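Wedetti confirms second season of reality series "Moen House"

Prallemora, June. The production company Wedetti is glad to confirm that its reality series "Moen House" will return for a second season. Filming starts in Prallemora this month, and the new episodes will be shown on the Ultitthorpe channel.

The first season followed one family during 90 days, while they were running a small guest house and arguing about almost everything. After the last episode, 757 viewers wrote to the production office, most of them asking if the two sisters are speaking again. They will get the answer in the first episode.

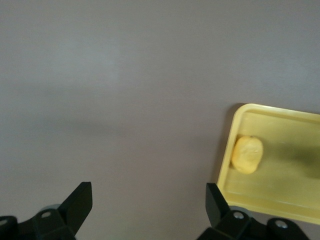
A pale yellow tray on a grey-toned tabletop.

For the new season, 174 people applied to stay in the house as guests. Wedetti has chosen 2 of them, and their names will be kept secret until the programme begins.

"We have read many things online about a fight during the last day of filming," says producer Sølve Fjeld. "Some of it was true and much of it was not. The family wishes to tell this story themselves, and we have promised them the time to do it."

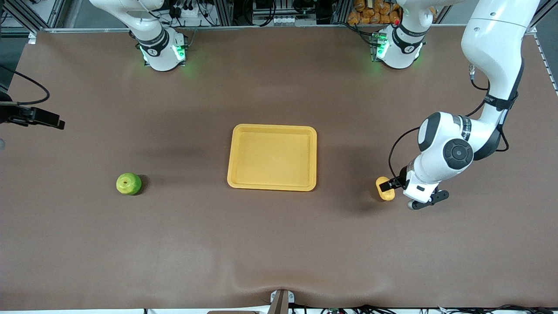
Fjeld also confirms that the oldest brother, who left the series before it finished, has agreed to come back for several episodes. He has not given any interview after his departure and will not give one before the start of the season.

The episodes will be shown at 8 p.m., followed by a short talk with members of the family. Journalists who wish to see the first episode in advance are asked to contact the Wedetti press office in Prallemora.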